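Vavano Teaching Project
Progress report to the Herrero Fund
Tuesday, January 11, 2022
Prepared by Noel Dumlao

Dear friends at Herrero,

Thank you for your patience over the holidays, and for the kind note that came with the second payment! We have been busy with the small carton task since we last wrote, and I'm glad to say we now have 1,387 demonstrations saved, all of them driven by remote control by Leandro Goicoechea and our two trainees. Both arms share one wooden table, and the little printed boxes get spread out differently for each session so the model doesn't simply learn one layout by heart.

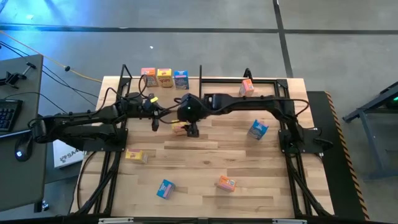

Does a trainee need to know how to program before driving the arms?
Patience matters far more, and most people are comfortable on the controls after a couple of afternoons.

We did throw out 192 recordings, mostly ones where the operator hesitated so long over a box that the pause would have been learned along with the move. Leandro was sorry to see them go (so was I), but the last training run was steadier for it. Passing a box from one arm to the other is still our weak spot, and we'd like to spend 21 more sessions on it before we send anything to Stestodari for their review in June.
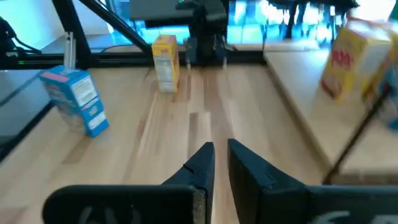
Wrist camera view of the tabletop, with cartons standing to the left and right of the gripper fingers.

Spending is on plan, apart from the spare cables, which I'll itemize in the next letter.

Warmly,
Noel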